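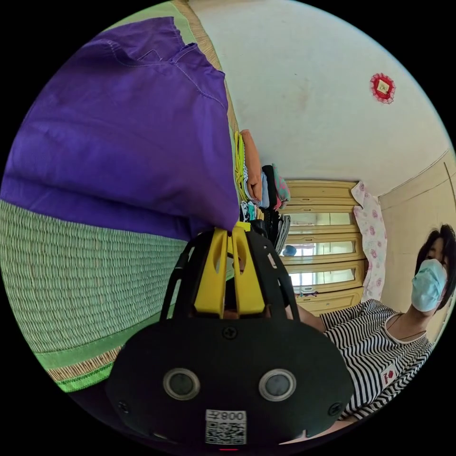
Purple on the green mat, with the folded pile along the far edge.

Trorkosham Woven Floor Mat, green
Reviewed by Ningsih Latuheru
20 Aug 2025

I did not think I needed a mat for folding clothes. I have a bed and I have a floor, and for years those two things got the laundry done. But the Trorkosham kept coming up with its 2,740 ratings, most of them gushing, and one of them claimed it had "changed wash day." It cost me $33. Wash day is still wash day.

It's a woven mat with a fabric border, sold for sitting, eating, naps, yoga (no) and what the listing calls "garment care." That last one is why I bought it. I fold on the floor, and I was tired of putting clean shirts down on tile and picking them up with hair on them.

On that point it's fine. The weave is tight enough that crumbs sit on top, and a damp cloth gets them off. Clothes don't slide much. A cotton T-shirt stays where you put it and you can pull the sleeves in without the whole thing following you. Slippery fabrics are another story, though I'd blame the fabric for most of that.

Now the complaints. It came rolled, and the listing says it will lie flat "right away." Mine took 5 days with books on the corners, and one corner still lifts if I leave it alone. The trim is stitched neatly on the long sides and less neatly where it turns. I found two loose threads in the first week and snipped them, and nothing has unraveled so far. Ask me again in September.

It is also hard. There is no padding worth mentioning. If you kneel for a full basket you will want a cushion, and then you're moving the cushion around every time you reach for the pile.

Size is where I came around a little. Small things are easy anywhere, so I don't give a mat any credit for socks. Jackets are what usually send me back to the bed.

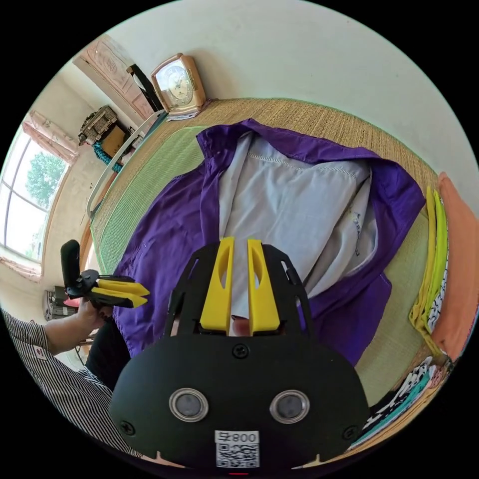

The purple jacket opened out flat, pale lining showing.

With a lined jacket I like to open the front all the way, smooth the lining, then bring the sides in and fold up from the hem. You need space for that, and on my old Vokitz folding board there was never enough. The board is made for shirts and it shows. On the floor I can get the collar straight and the body spread out, and the finished stack can wait at the far end until I'm done.

Would any flat mat do the same job? Probably. My sister uses a plain Milodmont picnic mat that cost her less than half as much, and her jackets look the same as mine. Hers is ugly and crackles when you kneel on it, but it lay flat on the first day.

I'm giving the Trorkosham three stars. I'm keeping it - mostly for the bulky stuff - and I wouldn't pay full price again.

Good: easy to wipe, decent grip, room for a jacket
Bad: curling corner, loose threads, hard on the knees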